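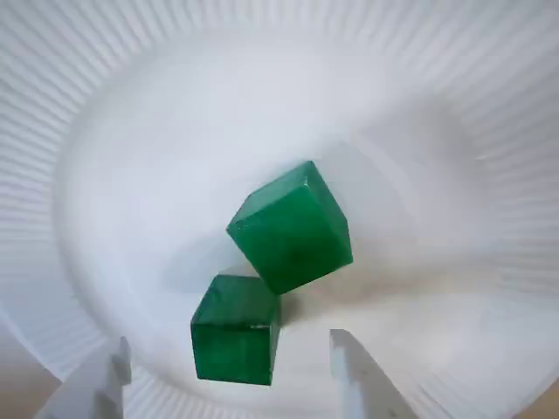
Anežka Baláž says she learned more about light in one afternoon with a bedsheet and a window than in a year of reading lens reviews, and I believe her, as I have seen the photographs!

Chapter 4
Soft Light and Hard Light

By now you know how aperture, shutter speed and ISO work together. You can get a picture that is neither too dark nor too bright, and you can do it on purpose. Now we come to the part I have been itching to write – the light itself.

Every shadow has an edge. Go outside at noon under a clear sky and look at your own shadow on the pavement: the line is crisp, almost drawn. Try again when it is overcast and you may struggle to find a shadow at all. The sun hasn't got any smaller, but the clouds have spread its light across the whole sky, so it reaches you from every side at once. A large source (large as your subject sees it, that is) gives soft light. A small one gives hard light. Nearly everything in this chapter grows out of that one idea.
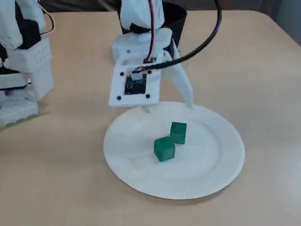 Distance matters just as much as size. A desk lamp held close to an apple is quite a big source. Carry it to the far side of the room and it becomes a small one, and the shadow behind the apple sharpens up nicely. Do try it. You will need a dark room, a lamp and a friend to walk backwards, and it takes around 5 minutes. Keep the camera still and take a picture every two steps, then look through them in order.

Fabric, tracing paper and white walls all help to turn a small source into a large one. Igor Hudec, whose portraits of the market traders in Ostutbridge appear later in the chapter, shot the whole series with a single lamp bounced off a ceiling. He owned a perfectly good softbox and left it at home!

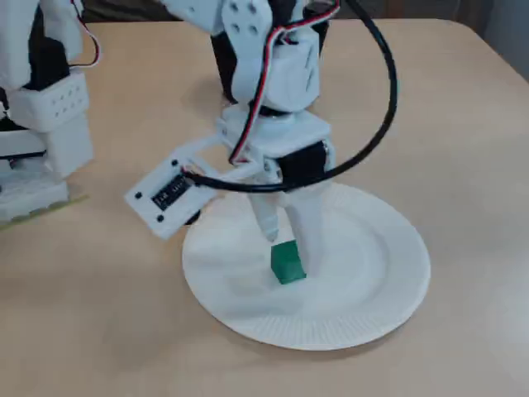

Fig. 4.2 A small green cube on a white paper plate, with the gripper's fingers around it.

Key words for this chapter: source, diffuse, bounce, fall-off, fill.

Before you start section 4.1, find three photographs you like and look only at the shadows. Which way do they point? Are the edges sharp or blurred? Jot down your guesses about where the light was and keep them somewhere safe – we shall come back to them in the workshop at the end of the chapter.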